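**Cabin crew wanted, Datcombe base**

Coseck is a small regional airline with 47 weekly flights from Datcombe. We are looking for new cabin crew for the summer season. Experience is welcome but it is not required. You must swim well and speak clear English. 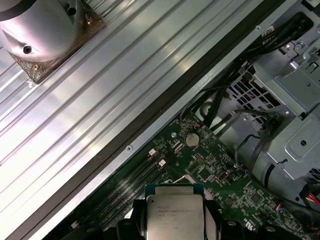
*Ribbed aluminium panel with brass screws.*

The training takes place in Datcombe and is paid. After it you receive a contract until December, with a possibility to extend. Uniform and parking are free of charge.

Please send your CV with a short letter to Armelle Boyer, Crew Office, quoting reference 613. Applications close on 2/19/20.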